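Zallell hand gripper

The Zallell is a hand-held two-finger gripper built by Sistia of Gulbridge and used to record grasping motions for robot training. Its upkeep centers on the finger pads and the finger alignment.

Setup

The two fingers are set parallel with the jaws closed. A feeler strip is drawn between the pads at the tip and again at the base; uneven drag means the finger screws must be loosened and reset. The opening is then zeroed in software.

Pad care

The ridged pads are wiped with a damp cloth after each session and checked every 200 grasps. Pads with flattened ridges are replaced in pairs – a new pad facing a worn one shifts the closing point to one side.

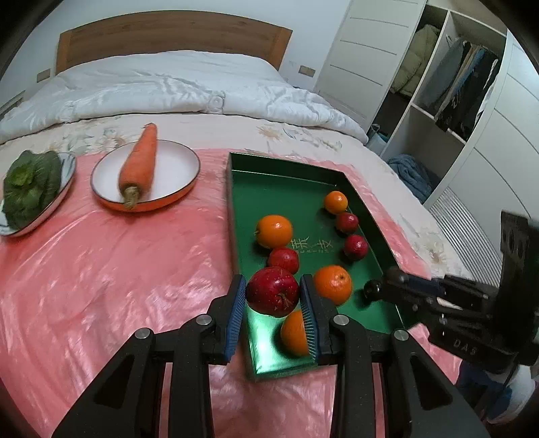 Smooth, round items such as fruit show pad wear early, as the object tends to roll upward when the jaws close. The Hassanpour check, named for the shop that wrote it, calls for 100 closures on such items after any pad change. A slip count above 2 sends the unit back for realignment. The screws are checked again at the end of the run, and the result goes in the unit log.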